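Robot operation moves to the second floor: what changes for staff
Internal newsletter, 14 Nov 2023

The hand work that used to be done by the packing crew at Gralusham is now shared between people and machines, and from this month part of it is run from the second floor. Several people have asked what this means for shifts, training and pay grades. The answers below come from Busisiwe Venter in operations and Imtiaz Gamage, who handles scheduling.

The project is called Shezi. It started in September with a small group from packing who volunteered to train as operators. An operator guides a robotic hand through a piece of work, and the recorded runs are used to teach the system to do the same work with less guidance. The practice stations have a wood-surfaced table and a printed room backdrop behind it. Most operators spend the first part of a shift on plain reaching and positioning before they go on to anything harder.
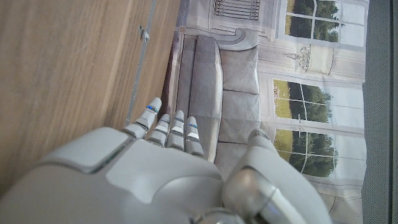

Shifts for operators are shorter than packing shifts. The work is lighter on the back and shoulders but hard on the eyes, and the first group told us that their attention dropped well before the end of a full block. Each block at a station is now 60 minutes, followed by a break of 18 minutes away from the screen. The break is paid. If your station is down when your block starts, report to Imtiaz and he will move you to review work or back to the packing floor for that block.

Review work means watching recorded runs and marking the ones that should be thrown out. It used to be done by the engineers. Cameron Paewai has written a short guide to it, and printed copies are in the tray outside the training room. Please use the current version. The older one has the wrong codes for a dropped item and for a restarted run.

Pay was the question we heard most. Operators stay on their packing grade during training and move up one grade when they are signed off. Sign-off takes around 63 hours at a station, and hours spent on review do not count toward it. Thabiso Modise was the first to be signed off and now trains others on the early shift.

"I thought it would be like a video game, and it isn't much like that," Thabiso said. "You spend a lot of time on where the fingers are before you go anywhere near a thing. My first week I was tired in a way I wasn't used to."

Not everyone wants to change over, and no one has to. Packing lines 1 and 2 are staffed as before. Line 3 has lost two positions – both people moved to operator training at their own request – and those positions will not be filled again. Busisiwe Mkhize raised this at the last floor meeting and asked for the staffing plan in writing. Operations has agreed, and the plan will go up on the board by the canteen once it has been checked.

Maintenance of the hands stays with Zerkero under the present contract. Operators should not open a housing or tighten a joint, even if they have been shown how. Stop the run, note the station and call the Zerkero desk.

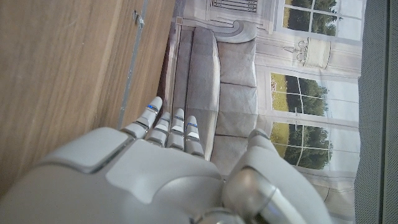 Signing up for the next group

The next training group has room for 3 people. Packing, returns and stores staff can all apply, and you do not need any computer experience beyond what you use for your timesheet. Forms are at the front office and should go back to Busisiwe Venter. Your supervisor does not have to sign the form but will be told that you have applied.

If you wear reading glasses, bring them to the trial session. Staff at the Verurska site can apply too, but travel time is not covered during training.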